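## Mernley fruit basket set: common questions

**How many examples are there?**
There are 711, recorded in sessions of 75 at most. Each one is a full attempt at the task, start to finish. 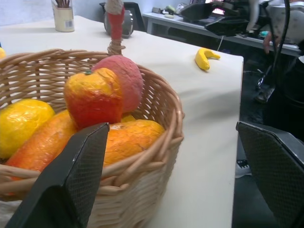 **Do you keep failed attempts?**
Yes. Twelve are marked as failed and sit in their own folder. Leave them out for a first training run.

**Is the table cleared between attempts?**
No. Mugs and other items stay out, and the model has to cope with them.

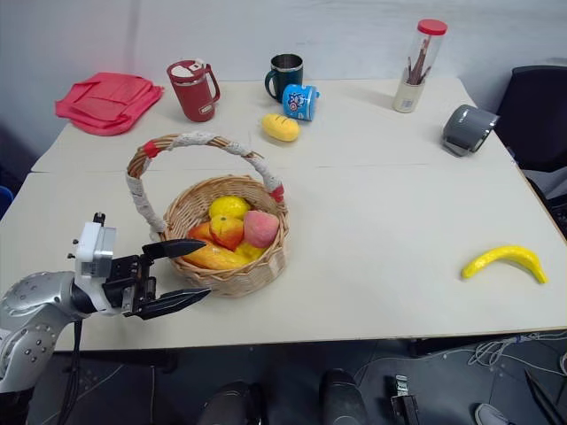
*Basket on the left, toy banana on its own to the right.*

**Who do I ask for access?**
Write to the Lasteo desk before Wednesday noon.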